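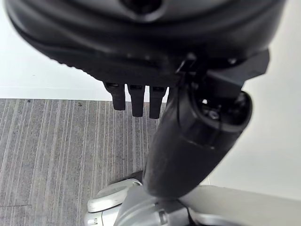
Page last changed: 13th October

Zirari Valley Ceasefire Monitoring Group
Minutes, monthly meeting

Present: quorum met, list with secretary. Apologies from the Triter office, road closed again.

1. Last minutes
Agreed, one fix: the August incident was on the Cusell side of the river, not Voicu.

2. Ceasefire line
Quiet on the whole. 2 breaches logged, both shots fired at night near the Cusell bridge, no one hurt. Each side blames the other. Letter to go to both commands asking for names of units on duty. Long talk on whether to publish the log now or wait for replies. Wait.

3. Weapons hand-in
200 rifles handed in at Voicu so far, store is full. Need second container and a lock that works. Army liaison says a truck can be had, no date given. To chase.

4. Returning families
3000 people still in the camp at Triter. Camp leaders want word on the mine clearance before anyone goes home. Clearance team says lower fields are done, upper road isn't. Map to be put up at camp gate in both langauges.

5. Former fighters
Stipend late again. Some have left the Voicu site and gone back to the hills, numbers not agreed. Ministry to be asked for a pay date in writing. Worry about recruiters hanging round the market, police post to be told.

6. Money
Fuel budget gone. Patrols cut to 10 a month untill new funds come in. Two members against, noted.

7. AOB
Radio at Cusell post dead, spare to be sent up.
Heating in this room, again. Raised with landlord.

Next meeting same place, date to follow by text.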